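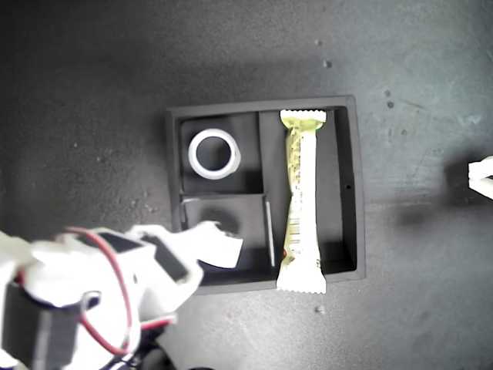
Sorting Small Items into a Three-Compartment Tray
30/12/2021 | By Suleiman Oyelaran
Reading time: 1 minute
Last updated: November

Trays should be filled in the same order at every station. Place rings and caps flat in one of the two small compartments. Lay long items, such as a wrapped snack bar, lengthwise in the tall compartment -- a bar may extend past the lower wall. Do not bend it to fit. 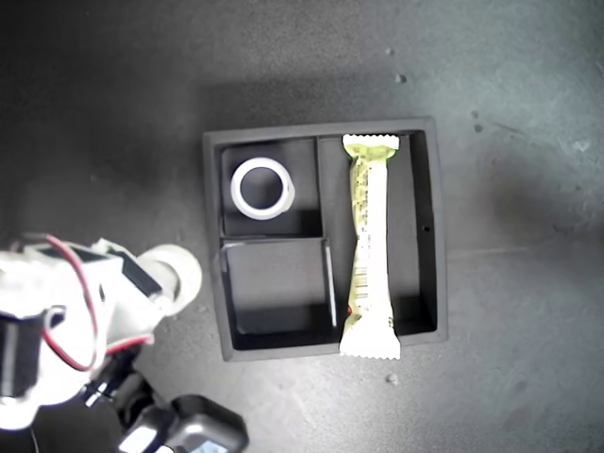 Okoro asks that bars longer than the tray be packed last, so that the sealed ends are not crushed during stacking.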